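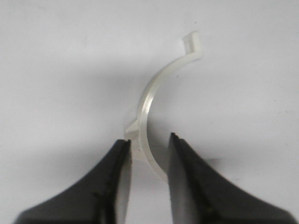
A small translucent plastic clip, held upright.

My Blood Pressure Cuff Would Like Me to Make an Account

Mar 9, 2025

I bought a home blood pressure monitor because my doctor told me to, and I do what she says about a third of the time. The one I picked was the Ullia, which had good reviews and a nice box. I put batteries in it, wrapped it around my arm, sat with my feet flat on the floor the way the leaflet asks, and pressed the button. The cuff squeezed. It let go. On the little screen, where a person might hope to find two numbers, there was a picture of a phone.

The Ullia knows my blood pressure. It measured it, on my arm, in my kitchen, with my batteries. It will tell my phone, and my phone will tell me, once I have downloaded the app and given it an email address, a birthday, a password with a symbol in it and permission to know where I am. I did all this. Then I took another reading, and I think it's fair to say that one was not my resting blood pressure.

What the app gives you for free is your last reading. To see the one before that, you need Ullia Plus, at $6 a month. I have read that sentence over several times looking for a kinder way to put it. The entire point of a home cuff, as explained to me by my doctor, is that a single reading means very little and a bunch of them in a row means something. So the free version is the part that means very little.

You can, of course, write the numbers down. I do. I have a pad next to the toaster with a pen tied to it on a string, and it has never once asked me to rate my experience. But I had supposed that the machine with the wireless chip in it would be doing this for me, and that the price on the box was the price.

I'm not against gadgets. I wear a watch that tells me to stand up, and sometimes I do. I like that a person can find out at home, in socks, what used to take a morning and a parking garage. My complaint is narrower. Somewhere in the last several years, the companies that make things for sick and worried people looked over at the companies that make video doorbells and thought, well, that looks like a nice business.

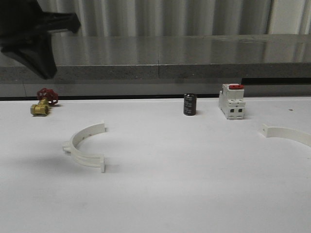 White tabletop, with a gray ledge behind.

The doorbell people at least sell to customers who can walk away. If I get tired of watching strangers drop off packages, I can go back to knocking. Someone who has been told by a doctor to track a number every morning is in a different spot. They're going to need the number tomorrow as well, and everybody involved knows it.

I went looking for a cuff without an app and found that they still exist, the way pay phones do. The Niletti has a screen with big gray digits and a memory button. You press the button and it shows you the last reading, then the one before it, and so on back until you get bored. It costs less than the Ullia. It's sold at the drugstore on the bottom shelf, down where you have to kneel, which seems a lot to ask of the people most likely to want it.

The Niletti looks like it was designed by someone who was in a hurry to get to lunch. The hose pops out if you look at it wrong, and the case closes with a zipper that catches on its own lining. I love it. It told me my pulse was 60, and then, when I didn't believe it, it told me my pulse was 61. It had no further comment, and it did not send me a badge. 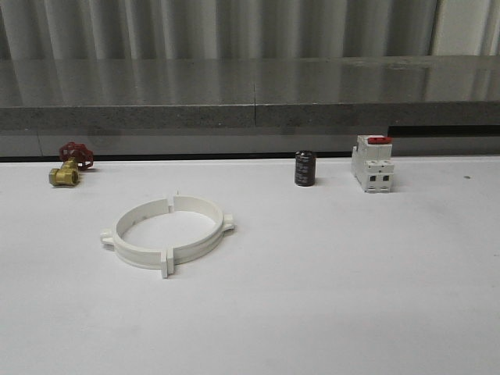 The trouble with "smart"

Defenders of the connected cuff will say the app is what makes the readings useful. Your doctor can see them! There are charts! I asked at my clinic whether they could look at my Ullia charts, and the front desk was very nice about it. They said I could print them out and bring them in. I would need Plus to print.

The woman at the next window had hers on the back of an envelope. She was done before I was.

Then there's the question of what happens when the company loses interest. Kimholm used to make a thermometer I thought was terrific, with a forehead sensor and an app that kept a fever log for each kid. The app goes dark in April, according to an email with the subject line "Exciting changes to your Kimholm family." The thermometer itself will carry on, they say, in "basic mode." Basic mode means it takes your temperature. I'd have thought that was the deluxe mode.

I would settle for a short rule, and I don't much care who writes it. If a device takes a measurement of your body, it should be able to show you that measurement, on itself, with no phone in the room. If it remembers your readings, you should be able to get them back out without paying for the privilege. Sell me charts if you like. Sell me encouragement, a cartoon heart with eyebrows, a weekly summary in a soothing voice. Some people enjoy those, and they can have my share. Just put the number on the screen first.

I'm told this would be bad for innovation. Possibly. But I've noticed that when a company uses the word around me, I am usually about to be billed.

And I keep thinking of all the people past 70 who are handed one of these at discharge, along with a bag of pills and a folder, and sent home to set up a login. Some have a grandkid who'll do it. Others will put the cuff in the drawer with the Tạ pulse clip from last time, which also wanted an account, and tell the doctor that things seem fine. The doctor will write that down. It will be the most expensive reading in the building.

My own Ullia is now in the hall closet. It still emails me. Last week it wrote to say that it missed me, and that my heart did too.

Reader mail
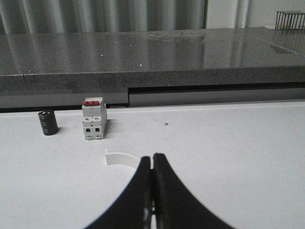
anonymous wrote: I agree about the fee but you're too easy on paper. My father kept his readings on a pad for years, and when we finally looked at it closely, he'd been leaving out the high ones because he figured those were mistakes. An app would have caught that. I'd rather argue over who pays for the app than pretend the pad was working.

That's a fair hit, and I checked my own pad after reading it. There's a morning with a line through it and the word "coffee." So yes, let the machine remember, high ones included. The Niletti does it with a button, for free, and I've started copying straight from its memory so I can't edit. The coffee morning has been restored to the record.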